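Small bottles, small bins: a recycling buyer on what offices throw away

Filippos Kouris has been buying used plastic from offices, schools and gyms for long enough that he looks in the trash wherever he goes. He does it at the dentist. He did it in our lobby before he sat down.

"You had three coffee cups and a banana peel in with the bottles," he said. "So that bag is worth nothing to me."

Kouris runs the collection side of Jodira, a small firm that picks up drink bottles from 579 addresses and sells them on in bales. I wanted to ask him about the part of recycling that most of us have a hand in, the few seconds between finishing a bottle of water and letting go of it. 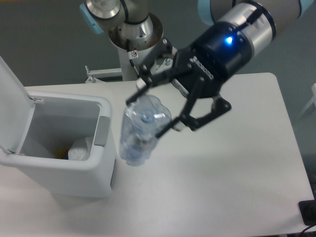 YURCHENKO, Monday, November 12, 2018

Kouris says the bin decides most of it. His customers used to ask for big ones, the kind that stand in a corner and get emptied once a week. He tries to talk them into small white ones with a lid, set on a table or a counter where people already are.

"If you have to get up and cross the room, you leave the bottle where it is," he said. "You put it next to your keyboard. Then it's there on Thursday and somebody else deals with it, and they put it in with the lunch trash. Put a small bin on the table and people use it. It looks like trash on a table, I know. Some offices hate it. I tell them to try it for a month."

The lid is a sore point. Kouris likes a hinged lid that opens all the way and stays there. Lids that drop shut on their own get propped open with a piece of cardboard, he said, or they break at the hinge. During the day he would leave it open. At night it should be closed, mainly on account of ants.

I asked whether it matters if the bottle is crushed.

"For me it matters a lot. A truck full of whole bottles is a truck full of air. I pay a driver and I pay for gas and I'm hauling air. A bin that holds 20 crushed bottles gets full very quickly if you just drop them in whole."

He prefers them squeezed flat along the side with the cap put back on afterward, so that the bottle does not fill up with air again. Not every buyer agrees with him about the caps. They are usually a different plastic from the bottle, and for years people were told to take them off. Kouris said his buyer separates the two after shredding, and that loose caps are a bigger nuisance, falling through everything and ending up on the floor of the truck. His advice is to ask whoever picks up your bottles and do what they say.
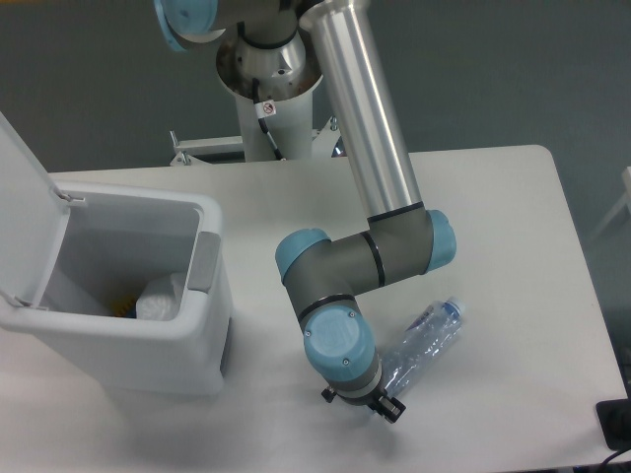 Labels are simpler. He does not want anyone standing at a sink peeling them off. "Leave it on. It comes off in the wash at the plant. I had a school where the kids were peeling every label, and it was a nice project for them, but I felt bad about it."

What he does care about is what is left inside. Water is fine in small amounts. Soda is worse and milk is much worse. A bottle with an inch of juice in it will leak over the rest of the bag, and by the time the bag reaches the yard the paper sleeves and napkins have stuck to everything. He asks people to empty the bottle first, even if it means walking to the kitchen after all.

The second person I spoke to for this article was Vira Semeniuk, who runs the sorting line at Clakomix, where most of Jodira's bags end up. She joined us by phone from the yard, and there was a loader backing up behind her for most of the call.

Semeniuk sees the bags after Kouris is done with them. Her line handles almost 2,000 bags on a full day, and each one is opened and spread on a belt. She said she can usually tell what sort of place a bag came from.

"Gyms are clean. It's water bottles, clear ones, maybe a towel," she said. "Offices are mixed. You get the bottle, and then you get the salad box with the fork in it. The salad box is a different plastic. The fork is something else again. It all looks like plastic, so in it goes."

Clear bottles bring the best price. Light blue ones are usually sorted apart, she said, and go for a little less. Anything dark or heavily printed is harder to sell. She does not expect people to know this and would not want them sorting by color at home or at work.

"Just bottles in the bottle bin. That's all I want. If you're not sure, put it in the other one." 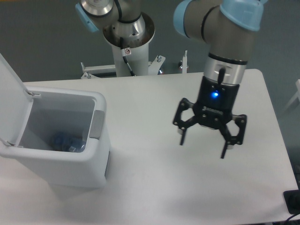 Both of them had something to say about bags. Kouris would be happy with no liner at all in a small bin. A plain plastic one can be rinsed under the tap, and the bottles tipped straight into the big sack in the hall. Semeniuk agreed, for her own reasons. Small liners tied in a knot have to be torn open by hand on the belt, and the torn pieces wrap around the rollers. Her crew stops the line to cut them out with a hook knife, several times on a bad shift.

Jodira changed its contract in September to say that small liners are not accepted. Kouris said a few customers complained and one left. He has also started leaving a printed sheet headed "Plastik," the name of the program, with a drawing of a bottle and a drawing of a fork crossed out. He thinks the drawing does more than the text.

I asked him if he would rather people drank from the tap.

"Sure," he said. "I do. I have a glass at my desk. But people buy the bottles, and I'm there for the bottles they buy."

On the way out he stopped in the lobby again and moved the banana peel to the other bin.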